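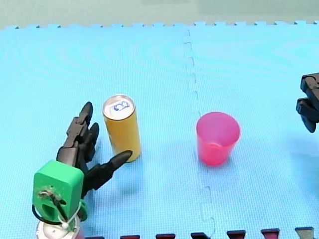
Drop test notes, March, second batch

Afternoon, 2:40. Picked up again after lunch. The question is still whether the Mallow dried yeast is any better than what we were using, or whether we all just like the new packet.

Setup same as before. Flour from the Pustcombe mill, one bag, opened this morning. Water from the filter jug. 14 jars, half Mallow, half the old Holmgren, lids resting and not screwed. Rubber band at the starting level of each.

The claim going around is that Mallow doughs rise "twice as fast." Twice as fast as what, I would like to know. The leaflet gives a curve with no units on the side axis. I have stopped trusting curves with no units.

3:15. Mallow jars ahead by a finger's width, mostly. Two of them are doing nothing much. Jar 9 is level with the best Holmgren jar. If I had only run one of each, like last time, I could have written down either answer and believed it.

3:50. Gap closing. I suspect the early lead is sugar. The Mallow packet lists some in the ingredients and the Holmgren doesn't. Should have checked before starting. Jars are staying as they are, but next batch gets a pinch of sugar in half the Holmgren jars.

4:30. Hard to tell apart. Holmgren maybe slightly higher on average, but the tops are domed and I'm reading them by eye against a rubber band, so I would not bet on it. Smell is the same to me. Somebody wrote "fruitier" on the Mallow sheet last week. The jars were labeled on the front, so of course they did.

Shelf by the window is warmer than the back one. Thermometer says 3 degrees between them, and that thermometer is the one that got dropped. Mixed the jars up across both shelves this time. Last batch all the Mallow was at the window!

Cost: order 3654 came to 135 for the case, before shipping. The Clestusberg store wants over 100 for the same weight of Holmgren. So we would be paying more for a head start that is gone by the time anyone shapes a loaf.

To do:
- sugar check, as above
- cover the labels, letters only on the lids
- straight-sided jars, the rounded ones are useless for reading
- long cold rise, both yeasts, overnight in the fridge
- bake something. We have not baked anything yet

Not changing the order until the cold rise is in.

Last updated: March, 5:10 pm

Recent entries
Drop test notes, first batch
Pustcombe flour, old bag against new bag
Oven door seal, again
Salt by weight or by spoon
Clestusberg price list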